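Ronda Technical College Opens Putix Household Robotics Course to All Second-Year Students

Former elective becomes a full-year project class, ending with an open demonstration in February

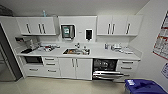

RONDA – Ronda Technical College will open its household robotics course, known on campus as Putix, to every second-year student starting this fall. The course has run as a small elective in the engineering department. It teaches students to plan, program and test a mobile robot that carries out everyday kitchen jobs. Much of the coursework deals with the kind of room most people use without thinking about it. A kitchenette with glossy white cabinet doors, a shiny tile floor, dishes in the sink and a dishwasher left partly open presents several problems at once. A robot has to find the edge of a white door against a white wall, tell a reflection on the floor from an object, and steer clear of a lowered dishwasher door. Students are graded on how their programs deal with rooms in that condition.

The course will enroll 20 students per section and will be taught in 2 sections, one in the morning and one in the late afternoon. Students from outside engineering may apply if they have passed the college's introductory programming class or can show equal experience. No earlier work with robots is required.

Teams will choose from a list of tasks set by the department. The list includes opening and closing a drawer by its bar handle, moving a cup from counter to sink, loading a dish rack, and sorting items into a recycling bin. Each team writes a task plan before it is given time on the robot. The plan must name the objects involved, the order of the steps and the point at which the robot should stop and ask for help.

During the last elective term, students logged 505 practice attempts across all tasks. Of those, 396 were scored as complete under the course rules. An attempt is scored as complete when the robot finishes every step in the written plan with no person touching the robot or the objects. Most of the attempts that were not complete involved handles. Students reported that two handles set close together, where a pair of doors meet, were harder to tell apart than a single handle standing alone. The new course adds a lab unit on that problem.

The Tveit Foundation is paying for replacement parts and for evening lab hours during the first year. Cikis, a maker of small motors and sensors with offices in Ronda, will supply parts to student teams and will send engineers to the midyear design review. Neither sponsor takes part in grading. All code written in the course remains the property of the students who write it, and teams may publish their work if every member agrees.

Safety training takes place in the first week and must be finished before a student enters the lab. It covers emergency stops, safe distances, lifting, and working on hard floors. At least two people must be present whenever a robot is powered on.

The course ends with an open demonstration in February. Each team will run one task it has practiced and one it has not seen before, drawn from a sealed list that morning. Visitors may watch both runs and speak with the teams afterward. Admission is free.

Applications open on Tuesday at 9 a.m. through the student portal. Applicants should submit a one-page statement and a short code sample in any language. Students who took the elective may not enroll again for credit but can apply to work as lab assistants.

About Ronda Technical College

Ronda Technical College offers two-year and four-year programs in engineering, computing, building trades and health technology. The Putix course is part of its Department of Engineering.

Media contact: Office of Communications, Ronda Technical College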